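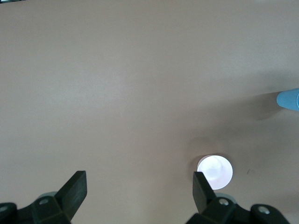 The gripper, fingers open, on Urszula's bench. Round white thing and blue thing both up for grabs.

I'd been in Urszula Żak's garage for maybe a minute before she handed me a screwdriver and told me to hold the other end of something. This is apparently how most visits go. I'd come to talk about the robot arm she's been building since June, and I did most of the talking with a cable clenched between my teeth (my fault, I offered).

The arm is called Wróbel, which is Polish for sparrow. "It was meant to be small and quick," she says. "It's neither of those. But I'd already written the name on the power supply, so there we are."

Urszula fixes sewing machines for a living, out of a shop in Ladley with a bell on the door and a terrible parking situation. She'd never built a robot before this one. What she had was a drawer full of little motors, a second-hand printer and a lot of opinions about bad gearing.

"People think sewing machines are fussy, and they are, but they're fussy in a way you can hear," she says. "You get one going and you listen and you go, right, that's the hook timing. I thought an arm would be the same. And it is, a bit! The elbow makes a particular grumble when I've done the belt up too tight. I know that grumble very well now."

The fingers are the part she's happiest with at the moment. They're black, flat and a bit like paddles, and she has a camera down near the wrist so she can see what they're up to. I asked how many goes it took to get them right and she pulled a face, then pulled out an ice cream tub of rejects. She'd numbered them. The pair on the arm now is version 17.

"The early ones were curved, because I thought, well, fingers are curved. Then I tried to pick up a button and it just shot off under the freezer. Flat is boring, but flat grabs things. I should have known that, a presser foot's flat."

She's still not sold on the tips. She wants to try a thin skin of rubber on the inside faces, and has been cutting up old bike tubes to see which brand has the least talc in it. There was a long and quite detailed section of our chat about talc, which I'm leaving out, though I'll say I now have views.

The software side came harder. The arm runs on a bit of code she calls Idaria, which started as somebody's hobby project on a forum called Bimstead and has been patched by her so often that she's a little embarrassed to show the author. She learned to program for this, mostly at night, mostly swearing.

"I had it reaching for things 32 millimetres to the left of where they were. Every time, same distance, very confident. I pulled the whole wrist apart. I reprinted the camera bracket. Then someone on Bimstead asked if I'd measured from the edge of the bracket or the centre of the lens, and I had to go and stand in the yard for a while."

Does she mind asking for help? "Not any more. The first time I wrote a post it took me a whole evening, I kept apologising in it. Now I just put up the error and a photo and go to bed. There's usually an answer by breakfast – somebody's always awake in Canada."

Error 1707 is the one she hasn't beaten. It turns up when the shoulder motor has been holding a position too long, and the arm just stops where it is and waits for her to come and turn it off and on again. She thinks it's the supply voltage sagging. Her brother, who's an electrician, thinks it's the connector. They've got a slab of beer riding on it.

We had a cup of tea and I asked the question everyone must ask, what's it for? She laughed and took ages to answer.

"I'd like it to sort bobbins. I've got boxes of them at the shop, all mixed up, metal and plastic, three or four kinds that look the same until you jam one in a machine. It's a horrible job and I put it off every year. So that's what I tell people. But really I just wanted to see if I could make a thing that moves where I ask it to."

She has 2 more joints' worth of belts to swap before she'll let it anywhere near the bobbins. After that it's the wiring, which she wants to run inside the arm this time, and then a proper cover for the wrist. If you've got old bike tubes in Ladley, drop them in at the shop. Park around the back.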